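3.2 Refill stations and counter units, building level

Second round of readings, Dekard building. 25 taps in the set, kitchens and corridors both. Flow meters on the cold line only. The Eklund units log by themselves; the Drolley ones had to be read by hand, which was done on a weekday morning before first use where possible. Where it was not possible the reading is marked late in the table and left out of the daily means.

Total logged draws: 1203. A draw is any flow longer than 4 seconds. Shorter ones were dropped as rinsing, following Aasen's cut-off from the pilot. We tried a longer cut-off as well and the ranking of floors did not change, only the totals.

Filter changes are a problem for the comparision. Eight units got a new carbon filter in August, in the middle of the logging period, and flow rate goes up after a change. So the same glass takes less time to fill and some short draws fall under the cut-off. We correct for volume but not for count. Counts for those units should be read with care. 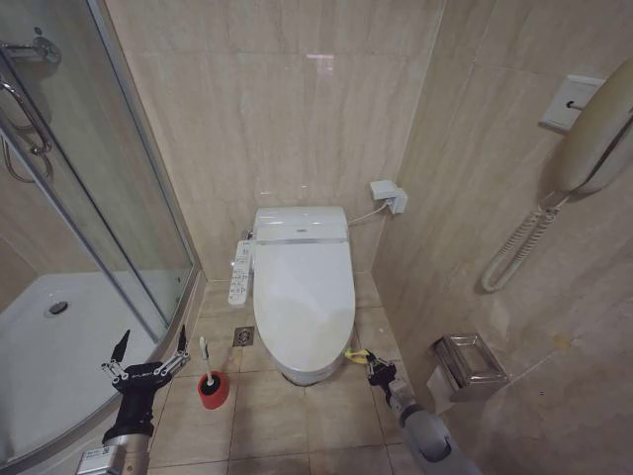
Figure 4. Bathroom with bidet seat and floor drain.

Staff survey next. Same form as in the pilot, one page, handed out on paper. Main question was where people fill a bottle and why there. Distance came first on every floor, taste second, temperature well behind. Answers on taste did not follow filter age, at least not in a way we could see with a sample this size. Žydrūnas Eglītis (personal communication) reports the same from the Ideo offices, using chilled units only.

Cost per liter was worked out from the service contract plus filters, with water itself at the municipal rate. Power for chilling is in there too, from the plate rating, so likely too high for units that idle over the weekend. Bottle delivery was costed from invoices. Deposits left out on both sides becuase refunds came in late and could not be matched to months.

Open points: no meter on the ground floor tap, no split between staff and visitors. Both carried over to section 3.3.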